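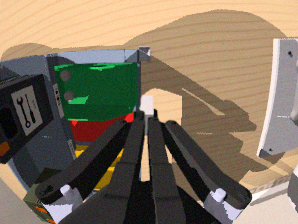
**Sollico bench sim, tried at the Loltwood open day. 4 out of 5, maybe a bit less.**

Typing this up on the train so forgive the state of it.

Went for the afternoon session. Doors at one, talk at half past, then hands on until they threw us out. Free coffee, bad coffee. Parking is behind the Fitzsimmons building and the sign for it is on the wrong side of the road, so leave yourself ten minutes.

The thing being shown was Sollico, a simulator for tabletop gripper work. You get a rendered workbench, a rack of colored bins, a two-finger gripper, small parts to pick up and put somewhere. You drive it with a handheld controller or let a script do it. Tyyne Ruotsalainen gave the talk. Quick, no fluff, live demo from the second minute. She did a pick on the little white block, got it wrong, did it again without any fuss and kept talking. Good sign for the software I thought, restarting took no time at all.

Then our turn. 19 of us, not enough stations, so it was short goes and a lot of standing behind people. I got two goes.

**Good**

- Shadows. Sounds like a silly thing to put first but the light comes in hard across the wood and throws big brown shapes all over the bench, bins half in shade, green one nearly black in places. Most sims I've used are lit like a dentist's office. Anything you train in those falls over the first time someone opens a blind.
- View from the wrist. Fingers coming up from the bottom, you look straight down past them. Took me one go to get used to it, second go I was fine.
- Clutter. There's stuff on the bench that has nothing to do with the task. More of this please.
- Scripts are readable. I changed a grip width without asking anyone.
- Reset is one button.

**Not so good**

- Labels on the rack are mush. I leaned right into the monitor and couldn't read a single one. If your job involves sorting by label, ask about this before you pay for anything. Tyyne said there's a higher texture setting, they had it off for the demo machines. Fine, but I didn't see it on.
- The fingers hide a lot. Yellow bin especially, I kept losing it behind the left side of the gripper. Real wrist views do this too so I can't mark it down much, but a second view in the corner of the screen would of helped and I couldn't find one.
- Contact is a little sticky. Block seemed to cling to the fingertip when I let go. Might have been my settings.
- Menus. Too many, and the one you want is under "Session" for no reason I could work out.
- Manual is 34 pages and the install part starts on page 20-something.

**Price etc**

Single seat is 1,053 for the year, dollars, before tax. School rate exists but they wouldn't say it out loud, you have to email. Aline is the only other one I've used properly and it's cheaper, with better contact, but it looks like a cartoon and the lighting is one flat lamp. If you mostly care about physics, get Aline. If you've got a camera in the loop, Sollico, I think. I'd want a week with it on my own machine first. There's a trial but it's time limited and starts counting the moment you make the account, so don't sign up on your phone in the lobby like I did.

**The open day itself**

Worth going. Staff knew thier stuff and didn't hover. Q&A ran over, mostly one guy asking about Linux (yes, it runs, no, not the editor). The talk room was hot. Wear a T-shirt if it's July.

They're doing another one in the fall, smaller groups supposedly. Booking is through the Loltwood site. Bring your own controller if you have one, the left stick on station two drifts.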